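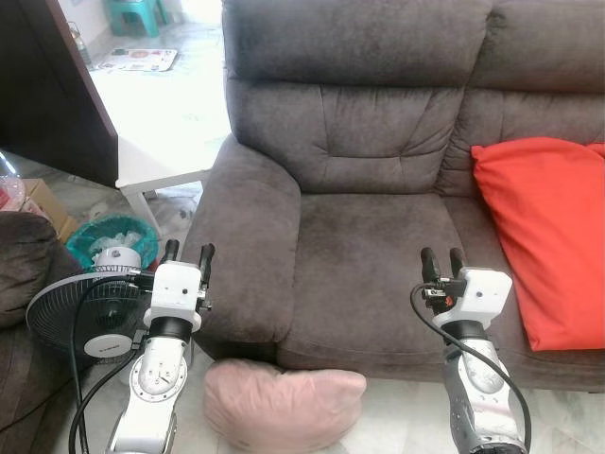
Figure 1. Living-room station at the Purkum open day: two-arm platform, sofa, and cushions.

Search this journal Enter keyword or author Go Advanced

4. Public Demonstration

4.1 Setting and procedure

The household tidying task was presented to the public during the September open day at the Purkum residential test site. The demonstration formed part of the Silisura project and used the same control software as the laboratory trials reported in Section 3. No changes were made to the grasp planner for the occasion. Speed limits on both arms were lowered in accordance with the site's visitor policy.

The station was arranged around a two-section sofa with thick padded arms. Household articles already kept in the room, including an electric fan and a wastebasket, were left standing beside the sofa (Figure 1). The tiled floor was not covered. Earlier trials had been held in a laboratory with matte flooring, and the authors considered it important that visitors see the system under ordinary domestic conditions.

Admission was by timed entry, in groups of no more than 50. A total of 414 visitors passed through the station. Each group received a short spoken introduction from a member of the Nkosi laboratory staff, after which the task was run from start to finish. Visitors remained behind a marked line and were invited to put questions to staff between runs. An operator held the stop control at all times.

4.2 Task definition

The task requires that cushions be gathered and placed on the seat of the sofa. A run begins with at least one cushion on the floor. The planner, Orkgate, assigns each cushion to the nearer arm and then selects an approach direction for the open gripper. Soft articles present a known difficulty, as the outline recorded before contact is a poor guide to the shape of the article once the fingers close. The two cushions used at Purkum differ in this respect. The red one stands propped against the backrest and has a clear upper edge, while the pale pink one is puffy and lies low on the floor in front of the seat, where the approach must also allow for the front of the sofa.

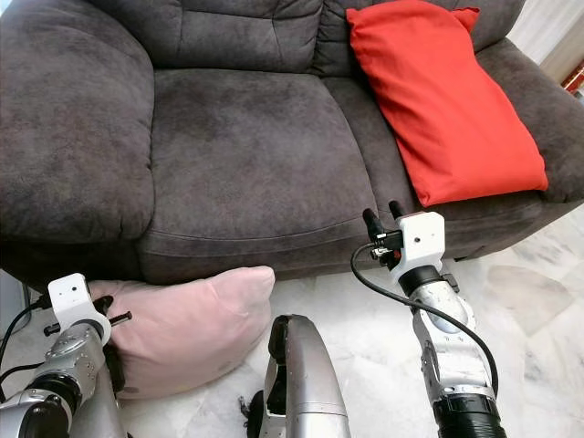
4.3 Visitor responses

Visitors were asked to complete a card on leaving. Questions most often concerned the pace of the arms and the use of such a system in homes with small children. The cards were coded by 3 readers, yielding 1,647 separate remarks, which are treated in Section 5.

Reader comments (2)

tilefloor_r: Were the reflections from the floor a problem for the depth readings? The laboratory section does not cover this.

M. in robotics ed: Useful account. Please consider posting the visitor card as a supplement.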